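# Which white for a north-facing back room? (and do I really need primer?)

**mossybrick**

Hi all! I have finally talked myself into painting the back room and I'm way more excited about it than a person should be. It's the last mustard yellow room in the house, flat finish, plaster on two walls and drywall on the other two. One window, faces north, with a big hedge outside it, so the light in there is greenish until noon and then just sort of gray.

I want white. Plain white, no accent wall. I've taped up cards from Relar and Uker and they all look the same at night and completely different at breakfast. The two I keep coming back to are Relar Susa, which has a bit of warmth in it, and Uker's basic ceiling white, which is a lot cheaper.

Stuff I'd love help with:

- Will a cool white look blue in there, or is that something people say?
- The yellow is strong. Can I skip primer if I buy the "paint and primer" kind?
- Is eggshell a mistake on old plaster? Mine has waves in it.

The Khosravi hardware store on the corner quoted me $139 for everything in Susa, with primer, and $88 if I go with Uker and no primer. I can do either, but I'd like to do this once! Planning to start Wednesday evening after work.

---

**two_coats_min**

Oh, this is my favorite kind of problem. Go with the Susa! I've used it in a hallway with terrible light and I smile every time I walk through.

A cool white in a north room does go blue, yes, and with a hedge outside it can go a little minty too. A touch of warmth in the paint cancels some of that out. It won't read as cream unless you put it right beside something very bright, so do the trim in the same color, just shinier. That one trick made more difference in my house than any color card ever did.

Now the primer. Please prime! Yellow is a pest. It comes through white paint as a faint glow that you only notice once the furniture is back in. The all-in-one paints are fine for going white over beige, but over mustard I've needed up to 4 coats, and by then you've spent the money you saved. One coat of a proper stain-blocking primer, let it dry overnight, two coats of color, done.

For the wavy plaster, go matte. Eggshell catches the light from the side, and with a single window you've got nothing but light from the side. Matte hides so much. It marks more easily, but save a jar of the paint and a small foam brush and you can dab out a scuff in a minute (feather the edges with the brush nearly dry).

A few more things while I'm on a roll:

- Wash the walls first, especially around the switches. Dish soap and warm water, then rinse with a clean sponge.
- Fill, sand, and then shine a flashlight flat along the wall. You'll find dents you never knew you had.
- Buy a better roller cover than you think you need, and pick off the loose fuzz with tape before the first dip.
- Cut in one wall, roll it, then move to the next, so the edges blend while they're still wet. 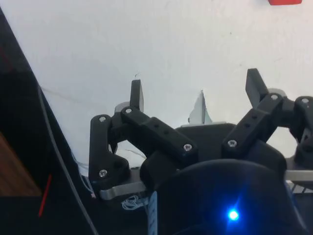 *Plain white wall, same as I'd pick for your back room.*

And don't judge it on the first evening! White under a ceiling bulb looks flat and a bit sad. Have your coffee in there the next morning before you decide anything. Swap the bulb for a warmer one too, if it's one of those icy ones.

---

**gutterball**

just use the ceiling white. did my whole rental in it, looks fine, it's white

agree on primer though

---

**mossybrick**

Thank you both, this is so helpful! I did the flashlight thing last night and found a patch by the door the size of a dinner plate, so now there's filler drying. Going with Susa in matte, plus the primer. I'm putting a sample square next to the window and another in the darkest corner first, and I'll leave them up for 5 days, so Wednesday is off and I'm trying to be patient. Does the trim need primer as well if it's already a glossy white, or can I just sand it dull?

---

**two_coats_min**

If it's sound and it's water-based, sanding it dull is enough. Wipe off all the dust and go straight to paint. If a rag with rubbing alcohol doesn't pull any color off, it's probably oil, and then I'd prime that too. In an older house, test for lead before you sand anything. Have fun with it!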